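Bench notebook, Resska coffee counter
December, entry continued from previous page
Start 06:40, finish 15:10

Carried over from last time: filter recipe for the Howells room still not fixed. Espresso side signed off and not touched in this entry. Anything below refers to batch filter and the hot chocolate base unless it says otherwise.

1. Water

Softener cartridge changed before first brew. Hardness at the tap 234 mg/l as calcium carbonate, after the cartridge 136. Still higher than I would like. The bypass was set at the mark left by whoever fitted the old head, and the new head does not use the same scale. Closed it one notch and left it. Will read again after a full day of draw-off, as the first few litres through a new cartridge do not mean much.

Flushed until clear, then two full urns to waste. Kettle descaled while waiting. Scale on the element was thin and came away in flakes, so the old cartridge had been spent for a while, though not for months.

Note for whoever orders: the box on the shelf marked "spare" holds the empty housing from the Trondden site. It is not a spare. Relabelled.

2. Batch filter

Beans: the Semow house lot, medium roast, nine days off roast. Grinder burrs brushed out, no adjustment to alignment. Dose and water volume as written on the card inside the cupboard door. Only the grind was moved.

Brew A. Grind as left. Drawdown slow, bed flat at the end with fines up the paper. Cup heavy and dull, dry at the back. Same fault as reported from the Howells room at the weekend service.

Brew B. Two steps coarser. Drawdown quicker by nearly a minute. Cup cleaner, dryness mostly gone. Slightly hollow in the middle when hot, better once it had stood.

Brew C. One step coarser than A, spray head cleaned. Two of the outer holes were blocked, which I should have checked before A. Bed even. Cup best of the three: sweet enough, some orange peel, finish short.

So A was partly a spray head fault and cannot be used as a fair baseline. Repeated A with the clean head for the sake of the record (Brew D). Still dry, less so. C stands.

Holding test on C in the insulated server, lid on, no heat. Tasted at filling, at half an hour, at an hour, then at 90 minutes. No real loss up to the hour. At 90 minutes the peel note had gone and there was a papery taste. Proposed rule for the card: discard at the hour. Eglė Ramanauskas thinks 75 minutes is safe and that an hour will waste a server every quiet afternoon. She may be right about the waste. I did not taste at 75, so have no basis for agreeing or disagreeing. To be done.

3. Hot chocolate base

The winter menu goes on with the themed evening at Howells (lanterns, low stools, the woodland menu cards), and the drink everyone orders at those is the chocolate. Last year's base split in the bain-marie after two hours. The kitchen's answer was to whisk it, which works once.

Last year's method: cocoa, sugar and salt mixed dry, hot milk poured over, dark chocolate stirred in at the end.

Changed method, batch 1: cocoa and sugar worked to a paste with a little boiling water, chocolate melted into the paste, milk added warm in four parts. Held at 65 degrees. Smooth at two hours. Thin skin, stirred back in without trouble. Slight graininess on the tongue at three hours, not visible on the spoon.

Batch 2: as batch 1 with cornflour, slaked in cold milk and brought just to the simmer before holding. No graininess at three hours. Too thick. It coats the ladle and portions come out short, and it set in the neck of the jug.

Batch 3: half the cornflour of batch 2. Pours properly. No split, no grain at three hours. Flavour a touch muted against batch 1, corrected with a further pinch of salt per litre. This is the one.

Oat milk version of batch 3 made up in the small pan only. Left out the cornflour altogether, as the oat milk thickens by itself on heating. Held for one hour, acceptable. I would not sign it off on one small pan. Needs a full batch in the real container.

Yield from batch 3 was 16 cups at the small size. The costing sheet assumes more than that because it was worked out on last year's thinner base. Have left a note on the sheet and not altered the price.

4. Spices

Cinnamon in the dry mix goes slimy at holding temperature. Seen it before, seen it again in a side cup of batch 3. Use whole bark in the milk, lift it out before the paste goes in, and dust with ground at the counter if wanted. Cardamom: cracked pods, same treatment, ten minutes and no longer. Left in, it takes over the whole batch and there is no way back.

Nutmeg freshly grated on top only. The ready-ground tub at the back of the shelf has no smell left and has been thrown out. All tubs should carry the opening date on the lid. Four of them did not. Smelled each one and dated those that were still worth keeping. 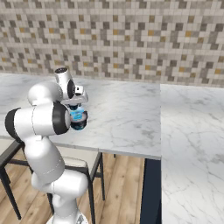

5. Service layout for the woodland evening

Walked through the order of work at the Howells counter with Eglė. At present the chocolate sits to the right of the filter servers, the cups are to the left, and the saucers are under the till. One person making both drinks crosses over themselves on every order. Proposed order, left to right: cups, filter, chocolate, toppings, tray. Saucers to come up from under the till and live with the cups.

The bain-marie lead will not reach if it moves. The nearer socket is taken by the cake fridge. An extension across the walkway is out of the question. Either the fridge goes along one place or the layout is mirrored, which puts the trays beside the door. Eglė prefers the mirror. I prefer moving the fridge, as the door end gets a draught and the chocolate skins over faster there. Left open until the fridge can be pulled out and the floor behind it looked at.

Ladle: the current one holds more than a small cup and leaves a drip line down the outside. A smaller one, filled twice, was slower but clean. A jug filled from the ladle was slower again. Going with the smaller ladle until we find one of the correct size.

6. Food for the same evening, coffee side only

Seed cake tasted against Brew C and against the chocolate. Fine with the filter. With the chocolate it disappears. The ginger biscuit is the better partner there and holds its snap if kept away from the urn. Mushroom pasties are the kitchen's business, but they should not share the warming shelf with the cups, as the cups pick up the smell. Noticed it today on two cups from the top row.

7. Faults and odds and ends

Urn tap drips when shut quickly, does not when shut slowly. Washer ordered, not arrived.

Grinder hopper lid cracked at the hinge. Still closes.

Second thermometer reads two degrees above the first in boiling water and one above in iced water. Marked with tape. Use the first for holding temperatures.

Scales checked with the brass weight, no drift.

To do

Taste C at 75 minutes, blind if there are two of us in.
Full oat batch, three hours, in the bain-marie.
Re-read hardness after a day of use and move the bypass again if it is still above 120.
Copy the Brew C grind setting on to the cupboard card and cross the old one out. The last change was written underneath and both were being used.
Ask Trondden whether they want their cartridge housing back.
Measure the cake fridge lead.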